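Search this list Advanced Search Go

Re: Driltance hand grippers, is it worth to rent the kit?

From: Eifion Edwards
To: the list

Alun Dafis wrote:

> Hello all,
> Our small group is thinking about the Driltance rental kit for collecting
> demonstrations. The sales page promises 1000 usable recordings in the first
> month with two people. Has anyone here used it on soft things, I mean
> clothes and bedding and not only blocks and cups? We would begin in November
> and I must tell my boss yes or no before that. Also I would like to know if
> the price is fair. The alternative for us is Brulico, but they only sell,
> they don't rent.
> Alun

Dear Alun, dear all,

We have had the kit for 26 working days now, so I can answer a part of your questions. Please excuse the length. I wrote this over two evenings and I didn't shorten it well.

First the price, because you asked. We pay 300 per month for one gripper, with the charger, the carrying case and the software license inside. The upload service is not inside. They bill it separately and in the first invoice it surprised us. If you have your own storage, say this clearly before you sign, and they will remove the upload line. To buy the same set costs 3000, so after ten months of renting you have paid the price of a new one and you still own nothing. For a short project I find it fair. For a year I would buy.

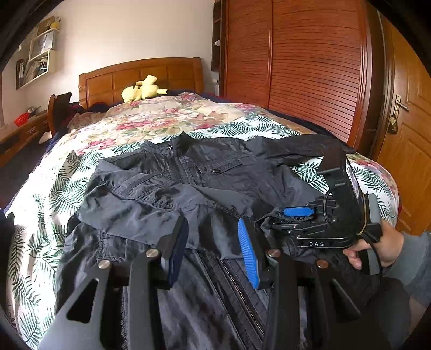

Clothes were our main reason for the rental, and on clothes I have the most to report. We work in ordinary bedrooms and kitchens, each day a different home if possible, and the operator carries the gripper by its handle and does the task with it as if it were their own hand. With a T-shirt or a towel the jaws are good from the first hour. A jacket is harder. The thin, slightly shiny nylon kind, like the dark navy one on the rose duvet, gives the jaws long wrinkles to take, but the fabric slides out when you pull slowly. We now go for the collar or for the edge beside the zipper, where there is more to hold. Our operators needed two or three days before they stopped grabbing at the flat middle of the back.

The second thing about clothes is color. A dark jacket is difficult for the tracking software when the room is also dark. On a duvet with a strong pattern we lose the position much less often than on plain white sheets. I asked the support about this and they confirmed that the pattern helps. So if you can choose, choose ugly bedding.

About the 1000 recordings: with two people and one gripper we did not reach this number. I think it is possible if you stay in one room and repeat one short task. If you change homes, you lose the morning with carrying, asking for permission and moving furniture. I would take the number of the sales page as a number for blocks and cups.

What I liked:

- The handle is comfortable also for small hands. James, our youngest operator, has worked four hours with it and complained only about his shoulder.
- The lever for opening and closing has a soft movement and you learn quickly how much force you give.
- The support answers the same day, in full sentences.

What I didn't like:

- The cable. It catches on door handles and on the backs of chairs, and one time it pulled the plug out in the middle of a recording. We fix it now with tape to the sleeve of the operator.
- The manual is written for a table. There is one page on fabric and it only says to use "suitable pads."
- When the battery is low there is no sound. You notice it afterwards, when the file is short.

For Brulico I can't speak, I have only seen their gripper at the Urnumetti open day and I held it for a few minutes. It was lighter. The jaws opened less wide, which for a folded blanket would be a problem, I think. Maybe somebody on the list has used it for longer and can correct me.

My advice for your boss would be a rental of two months, with the second month optional. Ask for a spare set of pads in the contract, they gave it to us without cost after I asked twice. If you tell me which tasks you plan, I can send you our checklist for bedrooms. It is in a bad format but people seem to manage with it.

One question back to you: do you plan to label the recordings yourselves? We have not decided it yet and I would be glad to compare.

Best regards,
Eifion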